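Chapter 2
Paying for the Machine: Budgets, Quotes and What Gets Left Out

A quote for a robot is a sales document. It is laid out like a bill, with a column of items and a total at the foot, and many buyers treat it as one. They compare the totals from a few suppliers, ask for a discount on the lowest, and sign. Most of the trouble described in this chapter starts on that day.

Consider the case of Wustetti, a maker of travel wash kits. The firm wanted an arm to take over part of its packing line, and its supplier, Dramance, priced the arm, the stand and the guarding with great care. A single line near the end read "application set-up, as required". Matilde Guerreiro, who ran the line, asked what would be required. She was told that modern arms learn quickly. She asked again in writing and got a brochure.

The set-up took 1,698 hours of staff time, very little of it the supplier's. The invoice for the arm had been argued over for most of August. The hours had not been argued over at all, and they came out of a wages budget that belonged to a different manager.

How should a planner read a phrase like "learns quickly"? Begin by asking what the machine learns from. In many current systems the answer is people: a worker does the job by hand, wearing or holding equipment that records the movement, and does it again many times over. Those hours have to be paid for. So does the equipment, which wears out, and so does the bench, which can't be used for anything else meanwhile.

Small household jobs make good tests of a supplier's claims. Ask for a price on something that uses both hands, such as putting toothpaste on a brush.
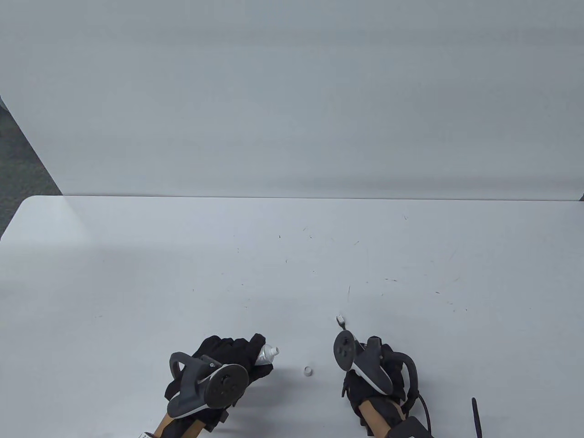
A supplier who can price a job like that, with the recording hours set out on their own line, has probably done some of it before. One who offers a round figure and a demonstration video has probably not. Videos cost little to make, and the failed attempts are easily left out of them. Ask how many attempts were made, and who tidied the table between them.

The same doubt should be applied to savings. Paiva, a packing firm often praised in the trade for its early start, reported that its two arms had paid for themselves in nearly two years. The sum left out repairs, and it counted the wages of workers who had in fact been moved to the next bench and were still being paid. Drulten, which bought the same model on the strength of that report, shelved the project before the second payment fell due.

None of this means that the arm is always a poor buy. Some are worth the money, and section 2.2 sets out how to tell, beginning with the costs that fall outside the quote. Readers who have a real quote to hand should keep it beside them and mark every line that has no number against it.

Chapter text revised 23 May 2018. All rights reserved. Contact the publisher for permissions | Back to top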